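Shared pick cell: what should our house rules say about open cartons?

Chenxi Peng
Posted 9/10/21
Our site at Coldale is drafting rules for robots that pick from open cartons. Are flaps to be treated as part of the load or as an obstruction? 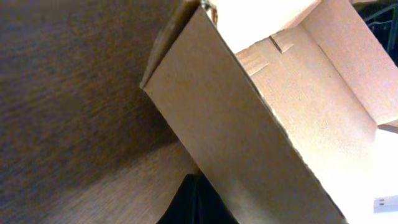

Plain carton, open at the top, on the work surface.

Winetti
They should be treated as an obstruction. Our rule requires a clearance of 20 mm from any cut edge, and the approach speed is reduced before the fingers pass the rim. 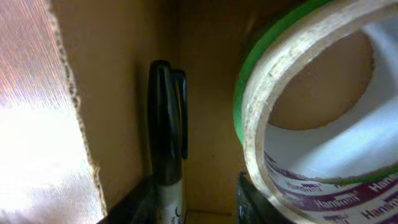 Upright items should be listed separately from rolls — the grip force differs, and each setting should be signed off by a supervisor.

Bundura45
Just tape the flaps down. Works for us.

Shao
I would advise against relying on tape alone. The written procedure should also state where the fingers wait between picks.

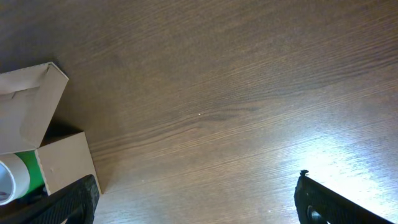
Fingers apart over the table, carton to the left.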